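Visit report: Covness crash reconstruction yard and records office, March open day

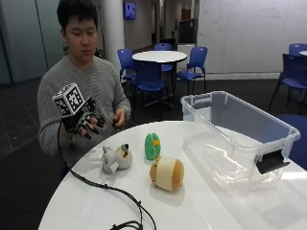 Covness holds its open day once a year, on a Saturday, and admission is by advance sign-up. I arrived at 8:30 a.m. at the Jellberg gate, signed the liability form and was put in the second tour group. The group was mostly insurance adjusters, with a few traffic officers and two people from a cycling club. Our guide was Raluca Voicu, a reconstructionist who handles the bicycle and pedestrian files.

The first stop was the vehicle hall. Cars held for examination are parked nose to the wall with the batteries disconnected. Each has a tag showing the case number, the intake date and whether the event data recorder has been read. Voicu explained the order of work on a suspected hit-and-run vehicle: photographs first, then trace samples from the hood, windshield and lower bumper, then lamp filaments, then the recorder. Lamps are taken early because a filament can break when a car is moved, and a break of that kind has to be told apart from one that happened in the crash. LED units don't give the same evidence, and the lab now relies more on the body control module for lamp status.

Paint came next. Flakes are mounted on edge and the layers compared under a microscope. A factory finish can narrow the search to a make and a range of years. A repaint makes the layer sequence more distinctive, but it also takes the flake out of the manufacturer reference set, so it is only useful once there is a car to compare it with. The reference cabinet holds 1102 panels. The index is on paper as well as on the server.

At 10:15 we walked out to the skid pad. The surface is worn asphalt with a painted lane 98 yards long. Staff ran a sedan with a Skernia drag logger through a series of straight-line stops, first with ABS active and then with it disabled. The locked-wheel marks were easy to see from the barrier. The ABS marks were faint and I could only find them from one side, with the sun low. Voicu said officers should walk a scene from both directions before they measure, and should record where a mark begins as carefully as where it ends.

The bicycle session was the part I had signed up for. It covered throw distance, wheel deformation and contact height on the frame. The Rezaei worksheet handed out at the door runs to 14 pages and includes blank scene diagrams. It treats throw distance as giving a range of impact speeds, and it asks the user to state the range in the report. One adjuster wanted a single number. He was referred to page three.

The records office was the last stop. Closed files are kept on the upper floor. Crash report requests go in at the counter or by mail, and the reconstruction appendix has to be requested on a separate form.

Parking is on gravel behind the hall, and the pad has no shade. Lunch was not provided. Tours left every 100 minutes, so anyone who misses a group should expect a wait in the lobby.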